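Search this site Go

Category: Planning & Budgeting / Two-Arm Cells

How far ahead should we order hands and grippers?
Dirnance asks for 15 weeks on multi-fingered hands. Arms arrive sooner. Place the hand order first and let the arms follow.

Can we mix end tools on one station?
Yes. Each arm is quoted separately, and the tool is its own line on the quote. Small boxed goods are the usual first task on a two-arm station.

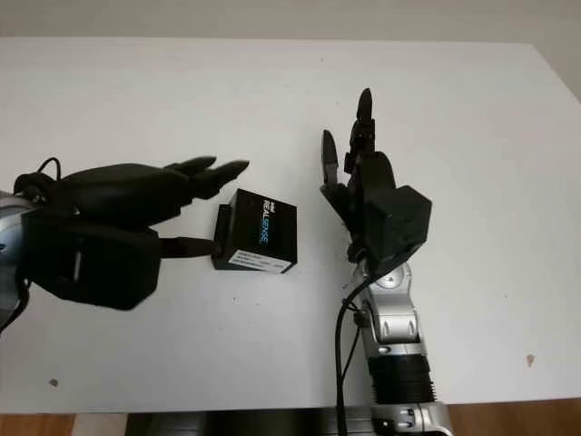

Budget for spares at the same time. Finger sets are $3,000 per hand and are not covered by the service plan.

Do cables need their own line?
Yes. External cables along the arm are treated as wear parts. Allow 7 percent of the arm price per year – more if the station runs two shifts.

What about the table?
Any flat, rigid top will do. Send the height and depth to Naomi Muli before the purchase order is raised.
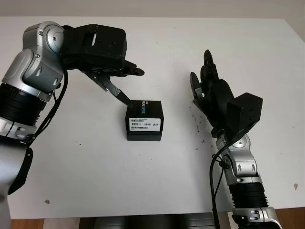 Changes to table height after sign-off mean a new reach study, billed at 27 hours.

Who approves a quote over budget?
Stijn Jacobs, in writing. Quotes issued in May need to be renewed.

Contact: Sandach Planning Desk | © Sandach, August 2018 | Back to top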